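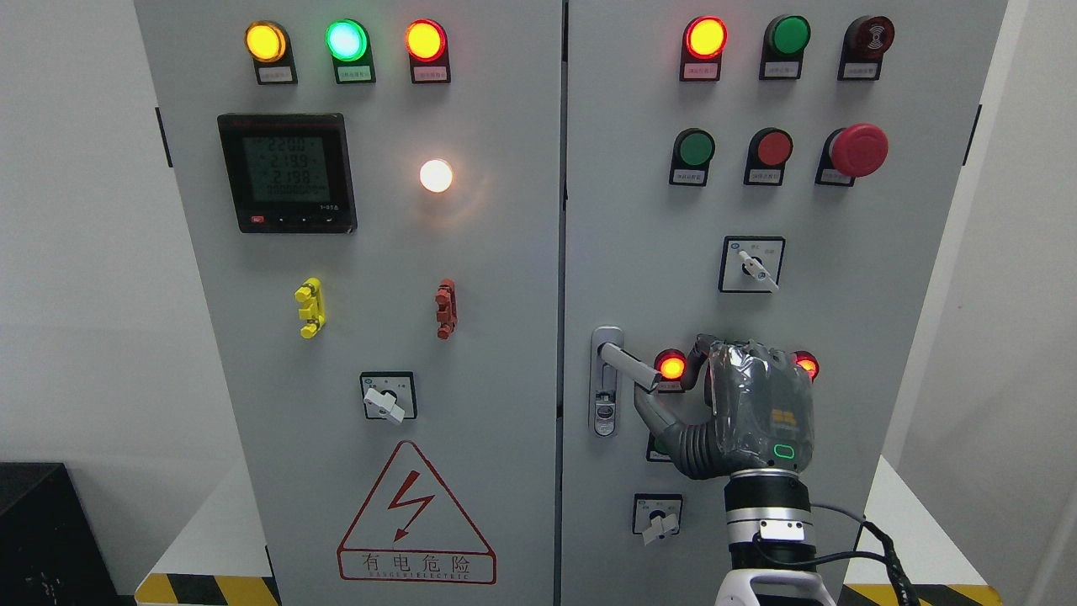

Notebook entry, 2023-04-05
Jolenthorpe workshop, electrical maintenance section

Review of labeling practice continued. The Ghoneim schedule lists 1,639 labels across the site, of which 215 are marked for replacement before the end of May. Most are paper inserts that have faded or were printed in a type size too small to read at arm's length.

The Puler label stock was compared with the Mernine stock now in use. Both were wiped with the standard cleaning fluid and left overnight. The Mernine print smeared at the corners. The Puler print held, although its adhesive lifted on textured paint. 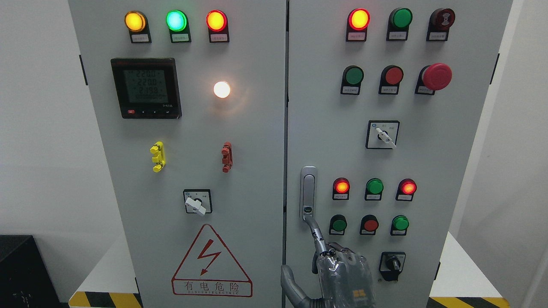 The supplier has been asked whether a stronger adhesive is available in the same width. Until a reply is received, existing stock will continue to be used for urgent replacements only. Wording must match the drawing exactly, including abbreviations. Two older drawings disagree on the term for standby supply, and the later revision will be followed.
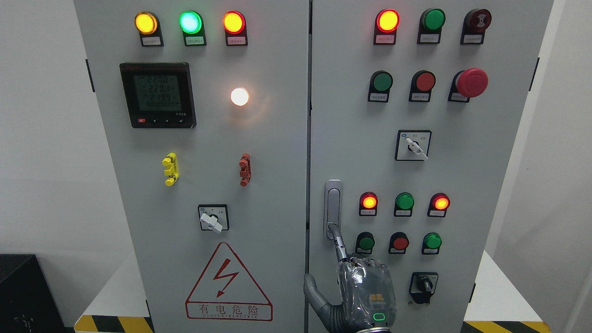
Open items

1. Obtain 6 sample rolls of the stronger adhesive type.
2. Correct the 3 duplicate entries in the schedule.
3. Confirm minimum type size with the drawing office.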